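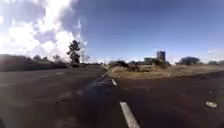

Custuvlow automatiza la inspección de firmes en su red de carreteras y reorganiza el trabajo de sus equipos de conservación

Kaijage, 24/08/2026. La empresa de conservación viaria Custuvlow ha puesto en servicio un sistema automático de inspección de calzadas en los 700 kilómetros de carretera que tiene a su cargo. El sistema, denominado Kekis y desarrollado por la firma de ingeniería Bovwood, registra el estado del firme y de las marcas viales, y elabora cada mañana una relación de incidencias para los encargados de zona.

La implantación comenzó en febrero en las vías de doble calzada con mediana, donde la inspección a pie obligaba a cortar carriles con mayor frecuencia. Kekis clasifica las líneas desgastadas, las manchas oscuras del pavimento, los objetos depositados en los carriles y el crecimiento de la vegetación en medianas y márgenes. Toda incidencia debe ser validada por un técnico antes de generar una orden de trabajo.

El cambio afecta a 20 operarios que hasta ahora realizaban los recorridos de vigilancia. Siete de ellos han pasado a la sala de validación de Kaijage, tras completar un curso interno, y el resto se ha incorporado a las brigadas de repintado, sellado y desbroce. La empresa mantiene la totalidad de los puestos y las categorías profesionales, conforme al acuerdo suscrito con la representación de la plantilla.

Dicho acuerdo contempla asimismo la revisión semestral de los turnos y limita el tiempo continuado ante la pantalla. Las brigadas conservan la facultad de modificar el orden de las actuaciones propuestas por el sistema cuando las condiciones del tráfico o la meteorología lo aconsejen.

Custuvlow prevé destinar 600 horas de formación a la segunda fase del proyecto, que incorporará las vías de servicio y los enlaces. Las averías y los accidentes seguirán atendiéndose mediante el retén de guardia, cuyo funcionamiento no sufre variación.

Para más información, los medios pueden dirigirse al departamento de comunicación de Custuvlow, en su sede de Kaijage.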